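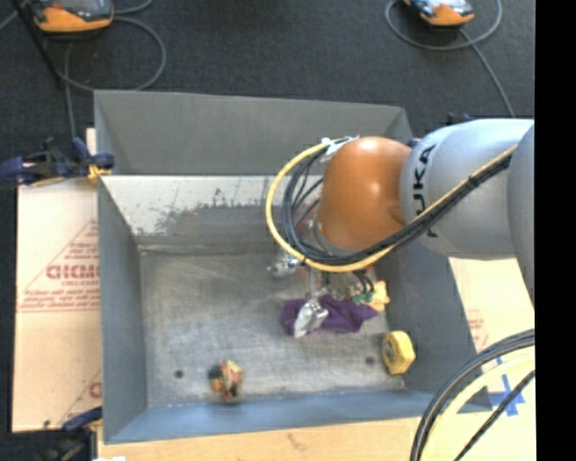

How does a robot learn to pick up something it has never handled before? It practices on a lot of other things first, and it keeps a record of every grasp that fails.

That record is the part of the work the group at Vanari cares about most. For years the usual way to train a picking system was to collect good grasps, throw out the bad ones and hope the software would figure out the rest. The Vanari method, which the group calls Isunell, keeps the failures and sorts them by how they went wrong. A finger that closes on air goes in one pile. A finger that touches the object and pushes it away goes in another. An object that is lifted and then dropped goes in a third, and the drops turn out to be the most useful of all.

The reason is simple enough. When a grasp misses completely, the system learns only that the spot was wrong. When an object comes up a few inches and falls, the system learns that the spot was nearly right, and it can look at what the hand was doing when the hold gave way. Isunell goes back to those near misses and tries them again with small changes: a slightly steeper approach, a few degrees of wrist rotation, a slower lift.

The practice sessions take place in a metal bin under a KUKA arm. Household things go in, and the arm goes after them. On the day we visited, the bin had a purple cloth and a yellow tape measure in it, and those two alone cover a lot of ground. A tape measure has a hard case and keeps its shape, so a grasp worked out from one view will usually hold up. Cloth is another matter. It folds differently each time it lands, and a finger that comes down in the wrong place just presses it into the floor.

Soft objects were where the earlier version of the system did worst. It treated a crumpled cloth as if it were a solid lump and aimed for the middle. Isunell learned over time to look for ridges and raised folds, places where there is something to get hold of. The group didn't program that rule. It came out of the sorted failures, after enough attempts at the middle had ended up in the same pile.

The test set had 119 objects, and none of them appeared in training. Each system got 1,276 attempts, spread across the set, with the bin restocked between rounds. Isunell came out ahead on both hard and soft items, and the gap was much wider on the soft ones. The group then ran a smaller test of 200 attempts on cloth alone to make sure the result wasn't a fluke of how the bin had been packed. The gap held.

There are limits. The method needs failures to learn from, so the early hours of training are slow and not much to look at. The arm reaches, misses, backs off and reaches again. Corners are a weak point as well. An object resting against a wall leaves the gripper little room on one side, and the system still tends to nudge it along the metal before it finds an approach that works. The group has tried giving extra weight to attempts near the walls - it helped there, but it made the arm overly cautious in the open part of the bin. That setting is switched off for now.

Floor wear was a surprise. Bare metal picks up scratches and bright streaks, and for a while the cameras read some of those marks as thin objects. The arm would go down after a scratch and come back with nothing. The answer was to log those trips in a pile of their own, and the habit faded over 7 nights of training.

A second lab, Jetia, has been running the same software on a different arm since July. Its bin is smaller and its gripper is shorter, so the learned motions don't carry over directly. The sorting does. Jetia started with Vanari's failure records, added its own, and reached a usable picker in less time than it would have taken from scratch. Its people did find that the third pile, the drops, had to be rebuilt almost completely, as a hold that slips on one set of fingers may be fine on another.

The first outside trial is planned at Tennant, a returns warehouse where mixed goods arrive in no particular order, many of them clothing. Workers there now sort by hand. The trial will cover one station on the evening shift, and a person will stay at the station to take whatever the arm gives up on. Those items will be logged too, and they'll go back to Vanari every Friday for the next round of training.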